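The Stulton robotics club meets in what used to be the high school's typing lab, and its project this year is a robot that can put away a cafeteria tray's worth of small objects. That is how the grant application put it, anyway. When I first visited, in October, the students were trying to get a clear plastic box off a table.

They were doing it by hand. The club's gripper has two fingers and a camera, and a student holds it like a power drill, closes it on something, carries it somewhere and lets go. Then the student does it again. The recordings are supposed to become lessons for a robot arm, which will watch enough of them to do the job alone.

By spring the club had logged 658 of these recordings. I sat through more than 19 in one afternoon and my attention gave out well before theirs did. One girl corrected a boy for coming in too steep. He came in flatter the next time. A third student wrote something in a notebook and then crossed it out.

I went to Stulton with doubts and I should lay them out. School robotics has become very good at producing brochures. Districts like the word "pipeline." Parents like trophies. Somewhere underneath there may be a teenager learning how a linkage works, but you have to go looking for her, and often an adult has done the hard part the night before.

The hard part here was the fingers. The first set, by general agreement, was bad. Smooth plastic tips slid off everything the club owned, and the second set gripped well until a screw worked its way out in the middle of a demonstration for the school board. The current version has wedge-shaped tips in dark green, each with a pair of small screw holes, with rubber pads on the inside and brass-colored bushings where the links turn. Students drew the parts and argued over them. I saw the drawings, and they had the kind of mistakes in them that adults don't make on purpose.
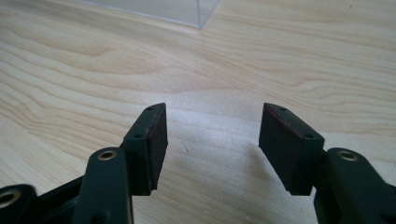
Valentin Texier thinks the fingers are the only part of the project worth the money. The rest, he told me, is teenagers doing unpaid data entry with a nicer handle, and he would sooner see them spend a semester on the arithmetic behind the arm, even if it never moved. He said he had put this to the club directly and had been asked, politely, whether he wanted a turn.

I think he is half right. The software that learns from the recordings came from somewhere else, and when I asked four members how it worked I got four answers, one of them a shrug. A student can spend a year in this room and leave with a steady wrist and not much idea what the wrist was for.

The results so far don't settle the matter. In a trial this winter, the arm was given 206 attempts at moving the box from one side of the table to the other. The club's summary calls the outcome "encouraging." The log sheet, which they also let me read, has a lot of blank lines and the word "missed" in several different hands. I give them credit for showing me the log sheet.

Stulton will take the arm to the regional meet at Bullolville, where Tillman and Bullon are both entering machines that drive around and throw things. Judges tend to enjoy throwing. An arm that reaches slowly for a box and may or may not get it is a harder sell, and the club knows this. Its 2 captains have been arguing about whether to play music.

When I left, they had gone back to recording. The boy who came in too steep had the gripper again, and the girl was telling him to slow down.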